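検索 キーワードを入力 検索
印刷 | メールで送る

自動化設備計画 配布資料 第5回
「組立セルの予算の立て方」
担当:チャイワット・シリワン(Chaiwat Siriwan)

今回は、パソコンの組立作業を題材にして、設備の購入計画を考えます。見積書では、ロボット本体の金額に目が行きやすいです。しかし、部品を置く治具、グリッパ、作業台も同じ表に書いてください。
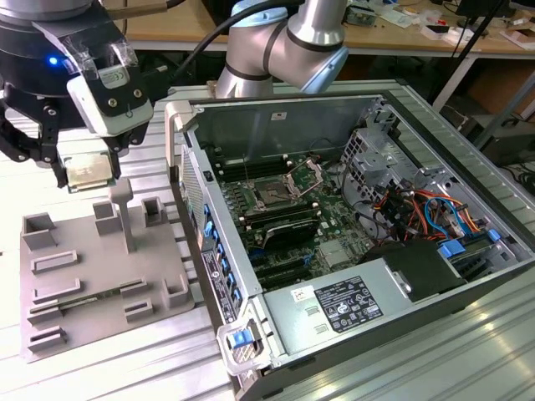

読了時間:約2分

治具は3Dプリントで作ると、設計の変更が楽になります。演習では試作費を1枚199ユーロとして計算します。CPUとメモリでは持ち方が違いますので、グリッパの爪の予備も別の行に入れます。腕を2台にする案では、架台と配線の費用も増えます。

演習の条件は次のとおりです。
・治具と爪の予算上限:2,000ユーロ
・Tranero社の見積(爪一式):637ユーロ
・Haldane社の見積:送料が未記入、6月までに確認
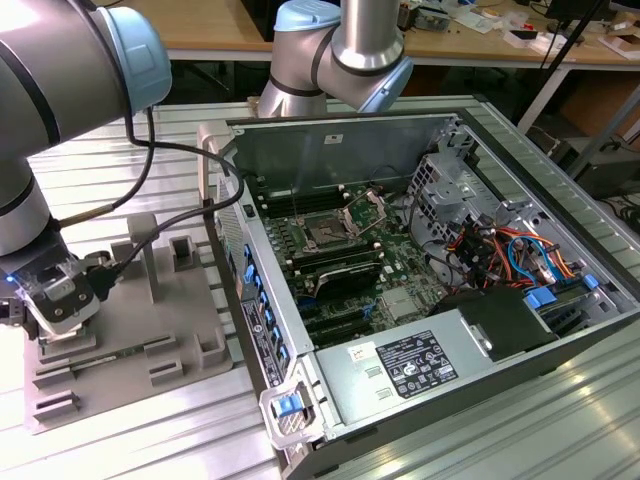 もう一つ忘れやすい費用は、調整の時間です。ヴァイサネン(Teemu Väisänen)さんの講義で習った工数表を使い、位置合わせと教示を分けて記入してください。保守契約は初年度の予算に入れず、次の年度の欄に書きます。

提出は表計算のファイルでお願いします。単価の根拠がない行は、備考に「未定」と書いてください。

印刷 | メールで送る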